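Chapter 6
Keeping Track of Small Things: Storage, Stock and Loss

Key terms: stock point, issue, return, shrinkage, reorder level, consumables

Opening case: The supply room at Tarar

Tarar is a mid-sized firm that repairs pumps and compressors for farms and food plants. It has 93 employees on two sites, one in Movesach and a smaller one in Irnum. When Nusrat Khattak took over as operations manager in June, the firm kept 2000 different items in its main supply room. Gaskets, bearings, drill bits, gloves, fuses and hand tools all sat under the same system, and that system was a paper card for each item, filled in by whoever took something off the shelf.

The cards were wrong. In her first stock check, Khattak compared 60 cards with the shelves and found that 40 of them did not match. Some showed parts that were not there. Others showed nothing left when a full carton stood on the shelf – a more costly error than it sounds, as the firm had often reordered goods it already owned.

Nothing suggested theft. Parveen Ghauri, the senior buyer, traced a sample of the missing items and found most of them in the building, in drawers, in coat pockets and in the vans. A fitter who needed two seals took a bag of ten, used two and kept the other eight for next time. The card said ten had been used.

This chapter is about that gap between what the records say and what a business has in hand. Chapter 5 dealt with large assets such as vehicles and buildings, which are few in number and hard to lose. Small items behave differently. Each one costs little, but they move every day and pass through many hands.

6.1 What counts as a small item

Accountants usually draw the line by price. An item below a set value is charged as an expense when it is bought and does not appear in the asset register. For the person who runs a supply room, price is only part of the matter. A cheap fuse that stops a production line for a morning has a cost far above the figure on the invoice.

It helps to separate consumables, which are used up, from returnable items, which are lent out and come back. A glove is a consumable. A torque wrench is returnable. Hand tools and their cases fall in the second group, and they need a record of who has them as well as how many there are.

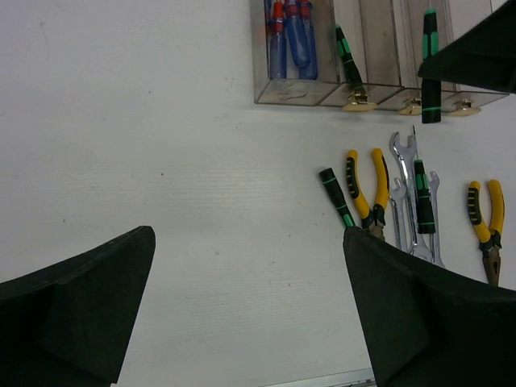
6.2 Stock points and the flow of goods

A stock point is any place where goods rest between one use and the next. The main supply room is a stock point, and so is a van, a workbench drawer or a shelf by the back door. Tarar believed it had one stock point on each site. Ghauri's list, finished on a Tuesday after two weeks of asking, was far longer.

Goods move between stock points by issues and returns. An issue reduces the balance at one point and raises it at another, or records that the item has been used. If the second point is not on the books, the goods drop out of the records while still sitting in the building. Kurnitz, a supplier whose system we look at in section 6.4, handles this by giving every van its own stock list.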